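4. Building and Using the Arm in the Shared Workshop

4.1 The bench and the gripper

The arm described in Section 3, which we call Okari after the street where the first parts were delivered, was put together over a good many evenings at Plovach, a shared workshop where members rent bench space by the month and are generally very patient with one another. We had hoped to build it at home, and the first version of the shoulder really was assembled on a kitchen table, but the base needs to be bolted down to something heavier than a kitchen table if the wrist is to hold still. At Plovach we were given the end of a long bench, and we covered our part of it with a plain green surface so that the wrist camera would have a calm background to look at.

The gripper went through more changes than any other part of the build. Our first pair of fingers was too short and too straight, and fruit tended to roll out sideways as they closed. The present pair is black and angled at the tips - a shape that Soon-im Shin arrived at by filing down two spare fingers by hand until she liked the way they sat around a broom handle. We then measured her fingers and made the later ones to match. Readers who want to build their own are warmly encouraged to start with the file as well, as it is quicker than drawing and a lot more pleasant.

The camera is mounted at the wrist and looks past the fingertips. This has one large drawback, as a long object held between the fingers fills most of the view and hides whatever stands behind it. It also has a large advantage for people working in a small space, in that there is no second stand to bump into and no second cable to trip over. We tried a camera on a lamp arm for most of December and gave it up with few regrets.

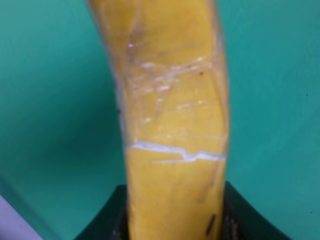
4.2 Objects

We wanted objects that anyone with a kitchen and a drawer of odds and ends could gather in an afternoon. The full set has 8 items, listed in the appendix, and the ones that come up most in this section are a banana partly covered in clear plastic wrap, a Rubik's cube and a white bottle with a printed label.

The banana deserves a few words of its own. A curved object is a fair test of a simple gripper, and the clear wrap makes it a fair test of the camera too. The film creases and catches the light, and the bright glints move about as the wrist turns, so that an edge detector which does perfectly well on bare peel can become quite confused a little higher up on the same fruit. Our software, Fitora, looks for the object's outline first and then picks a place to close the fingers. In early versions it was drawn to the edge of the wrap as though the banana ended there. We considered smoothing the film by hand before every attempt and decided against it, feeling that a person at home would hardly do the same before putting fruit away. 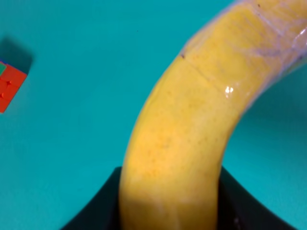
Figure 4. The banana between the gripper's jaws, with plastic wrap over its upper section. Part of the Rubik's cube is at the far left. View from the wrist camera.

Bananas also change from day to day, and this caused us some trouble in keeping our notes consistent. We replaced the fruit whenever it became too soft to hold its shape, and wrote down the date of each replacement in the bench log. The last replacement in the results reported here was on 2018-01-16. We made no effort to choose bananas of matching length or curve - whatever the shop on the corner had was what the arm was given.

4.3 Procedure

Each attempt began with the fingers open and the arm moved to a starting position over the bench. One of us laid out the objects by hand, trying not to fall into a habit about where things went, and the other started the program. Fitora took a single view from the wrist, chose a target and moved in. We logged 1,131 attempts in this way, counting those in which the arm stopped early on its own. 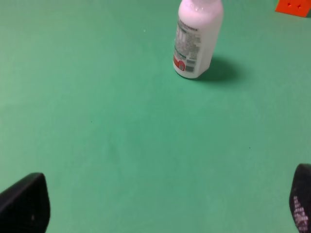
Upright objects called for a different approach from those lying down. For an object lying flat, the arm can come down from above and close with very little planning. For something that stands, the fingers have to pass on both sides without pushing it over, and the last part of the path must be slow. We set this slower speed by trial and error, beginning far too fast and lowering it over 2 sessions until we stopped having to pick things up off the floor. The value we settled on is given in the appendix with the other settings, and it suits our motors, which are modest ones. A builder with better motors may well be able to go faster.

Shadows were the other matter we had to attend to. The light at our end of the bench is mostly even, though an object still throws a soft, darker patch of green beside it, and Fitora would now and then include that patch in the outline and aim the fingers too wide. We followed the method of our earlier Ghaffari notes, comparing the color inside the outline with the color just outside it and trimming away anything that was only a darker version of the surface. It is a simple correction and takes very little time to compute. It does depend on having a plain surface with one color to it, and we have not tried it on bare wood or on a patterned cloth.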